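The rule book at Collard had 18 rules when I started, and I broke rule 7 before lunch. Rule 7 says you don't talk while your grippers are closed. I talk all the time! I talk to toast.

My trainer (she'd come over from the Wirkeck office and never let me forget it) made me read the whole thing out loud, standing up, and then she gave me her own shorter version:

1. Start with the notebook open. If it's closed, the take is a different task and goes in a different folder.
2. Before you reach for anything, look where the other person's hands are. Two people working near one notebook is two people about to bump knuckles. 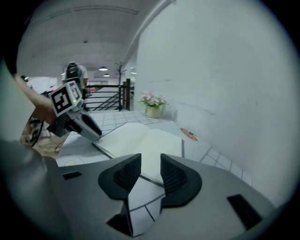

3. Keep the marker cubes facing out. Sleeves down over a cube and Ivirora, our tracking software, thinks you've lost an arm.
4. If you mess up, finish the motion anyway and log it as a miss.

Number four was the one that got me. I'd done 2,357 page turns by May (Ivirora keeps score, I don't) and I had never logged a miss. Not one. I'd just sort of flap my elbow, call it a false start, and go again. Everybody thought I was a natural, and I let them think it, because it was nice.

Then the Sinaga people called. Their arm had learned to turn pages from my takes, and it was lovely, they said, until a page slipped. Then it stopped dead and hung there over the book. It had never seen anybody fumble.

I felt my ears go hot. I went back to the table, sat down, picked up both grippers and lined them up over the paper, and for the first time in months I kind of hoped it would go wrong.

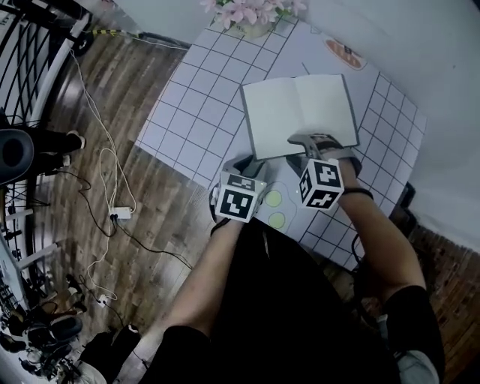

**So does a miss count against you?**

It goes in the log with your name and the time, and it stays there, but your pay and your score don't change.

I asked my trainer that same thing around four in the afternoon, with 3 misses down in black and white next to my name. She read them through twice. Then she pulled up a chair and told me about her first year at Wirkeck, and I didn't say a word, grippers closed, until she was done.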